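Home | Guides | Bedding | Throws | Contact

Harska Bedspread and Top Cloth: Using and Folding Guide
Section 2: Dressing the bed, and folding the top cloth away

Written by Soledad Esposito. Last updated 18/01/2024

Right, you've got your bedspread and your top cloth out of the bag and you'd like the bed to look decent. I do mine every morning and it takes me less time than the kettle (well, on a good day!). Read the cautions first, please, as I get more letters about snags than about anything else.

CAUTION: Take off rings and bracelets before you handle the top cloth. One pulled thread and you'll be looking at it for years.

CAUTION: Don't put hot water bottles, irons or hair straighteners down on either piece.

2.1 Laying the two pieces

1. Clear the bed of pillows and give the bottom sheet a tug so it's flat.
2. Put the bedspread on first. Start at the headboard end and walk it down to the foot, letting the sides drop evenly.
3. Smooth it from the middle outwards with the flat of your hand.
4. Shake the top cloth out once, away from the bed, then lower it over the bedspread.
5. Pull the corners out. They love to bunch up, and a gathered corner will make the whole thing look crooked even when it's perfectly straight.

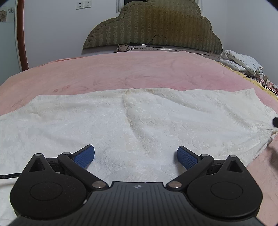 If you have a tall headboard with a shaped top, leave a hand's width of bedspread free before the cloth begins. I like a band of colour showing there, and white over pink is my favourite pairing by miles. Some people tuck the lot in at the sides, but I let mine hang because I can't be doing with lifting the mattress twice a day.

Note: the Drallura version of the cloth is 50 cm shorter than the standard one. On a double bed it will only cover the foot end, so don't go hunting for a missing piece!

2.2 Folding the top cloth

I fold it on the bed, always. I tried the arms-out, chin-down method for years and ended up with something like a parcel every time.

1. Lay the cloth flat with the softer side up.
2. Smooth out any ridges, working towards yourself.
3. Take the two corners nearest you and bring them up to meet the far ones.
4. Line the edges up before you let go. If they're out by a finger or so, leave it, it won't show.
5. Fold in half again from left to right.
6. Fold once more if it's going in a drawer. For a shelf I stop at step 5, as a bigger, flatter fold creases less.

Note: if the cloth slides about on the bedspread while you're folding, weigh down the far edge with a cushion or a paperback.
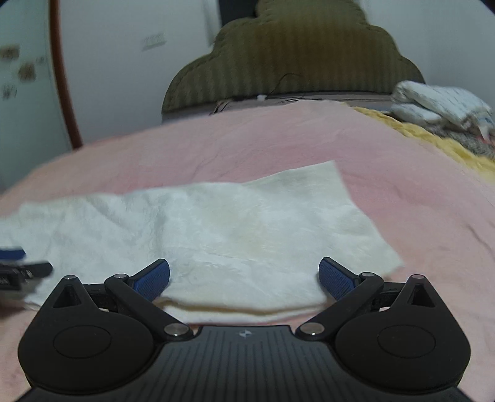 Do I need to iron the cloth before I fold it away?
Only if the creases bother you, and then use a cool iron on the back. A good shake and an hour over a door does the job for me.

2.3 Putting it away

Pop the folded cloth into the cotton bag it came in and keep it somewhere dry. I get mine out again in November, when the bedroom turns chilly, and I refold it along different lines when it goes back so the creases don't settle in. The bag will take 2 cloths if you press the air out, though the zip grumbles a bit.

CAUTION: No vacuum bags. They squash the nap flat and it takes an age to come back.

Washing is in Section 3.

Related guides
Rosenthal pillowcases: sizes and fitting
Dunent throws: first wash
Getting rid of fluff and bobbles
Harska bedspread: Section 3, Washing and drying

Contact us | Copyright Harska | Back to top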